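About Us

Hi, I'm Hala Radwan, and I started Putton in the back half of a former upholstery shop in Estville. We teach robots to do small household jobs, mostly tidying, and we do it by having people show them how with hand-held grippers. There are nine of us now. Most robotics companies put their best day on this page. I'd like to tell you about one of our worst ones, because it explains more about how we work than a list of awards would (we have one award, it's in the kitchen).

It was August. We had a job for a customer called Ilterine, who wanted an arm that could put books back into a desktop holder and move soft things like pouches out of the way first. Nice job! We recorded demonstrations all month, trained on them, and the first trials looked great. Then at 4:40 one afternoon the arm picked up a book, swung toward the holder, and just kept going. It pushed the holder across the table, over the edge, and carried on pressing into the tabletop until one of its fingers snapped at the base.

I was standing right there with my hand on the stop button, and I was slow. I thought it was going to correct itself. My colleague Jabłońska was reaching over to straighten a bag on the far side of the table at the time, and the arm went past her wrist with not much room to spare. She was fine. She was also, quite rightly, furious, and we shut everything down and went and sat outside for a while.

Finding the cause took us nine days. Our first guess was the training, then a loose cable, and we lost most of a weekend to the cable. What we had in the end was a dull little calibration fault. The grippers carry square printed tags on their fingers, and the software uses those tags to work out how wide the fingers are open. One tag had been replaced after it got scuffed, and the new one was printed a touch smaller than the old one. So for every recording made after that swap, the software had the finger opening wrong. We went back through the whole set and pulled 47 recordings.

The part that scared me more was the second fault hiding behind the first. We had a force limit on the arm that should have stopped it as soon as it leaned on anything hard. Somebody had turned it way up to get past a nuisance stop in the spring and never turned it back down. That somebody was me. I'd written it on a sticky note, and the sticky note was under a coffee mug.

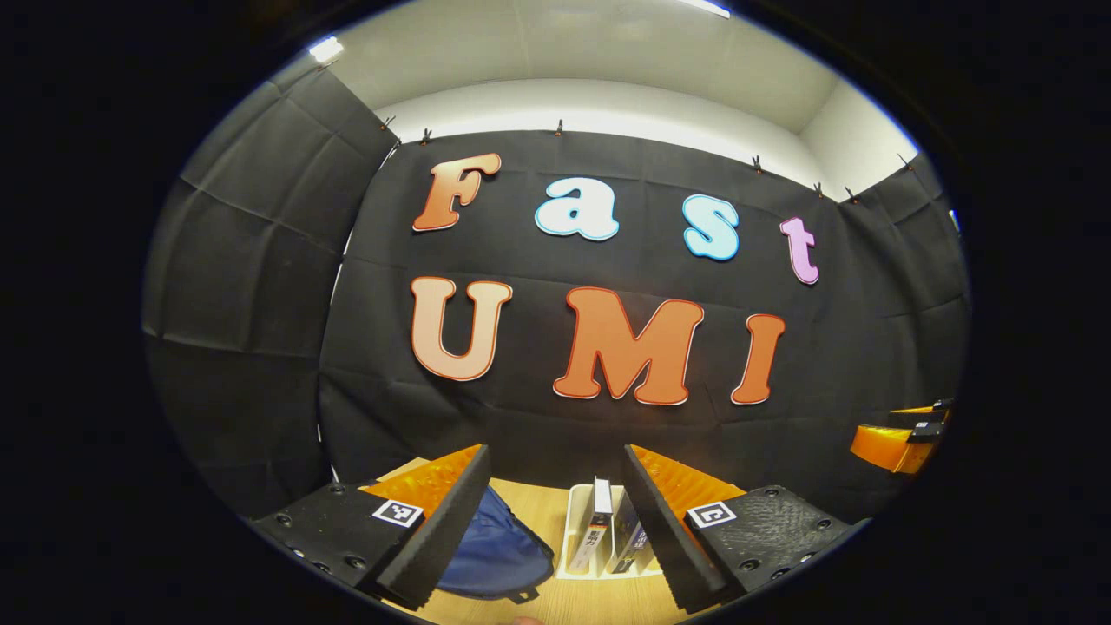 The book-tidying table, with a gripper open in front of it.

So what changed? Quite a lot, and I still get teased about how much. Tags get measured with calipers before they go on a finger, and the measurement goes in the log with the initials of whoever did it. Each gripper gets opened and closed against a test block before the first recording of the day. If the reading is off, that gripper goes in the red bin and stays there until two people have looked at it.

The force limit now sits in a file that needs a second person to approve any change, me included (me especially, says Jabłońska). Nobody reaches over a table with a powered arm on it. If you want to move a bag or fix a book, you call out, the arm gets stopped, and you wait until whoever has the button says it's safe. And we run 100 slow-speed trials on any new training before we let the arm move at normal speed. It's boring! People bring knitting.

We told Ilterine the whole story the same week, finger and all. I was pretty sure we'd lose the job. They asked a lot of hard questions, pushed the delivery back, and asked us for a copy of our tag log, which at that point was two pages long and mostly in pencil. They're still a customer. The book arm went out late and it works well, though it does get fussy with very thin paperbacks and we're still chasing that.

Jabłońska runs safety here now, and if you come to work with us you'll spend your first morning with her before you touch anything. She'll show you the broken finger, which she keeps in her desk drawer, and she'll make you press the stop button until you do it without thinking.

If you've had a near miss of your own and want to compare notes, please write to us, we love those emails. And if you're anywhere near Estville, come by and see the place. Ring the side bell, the front one hasn't worked since we moved in.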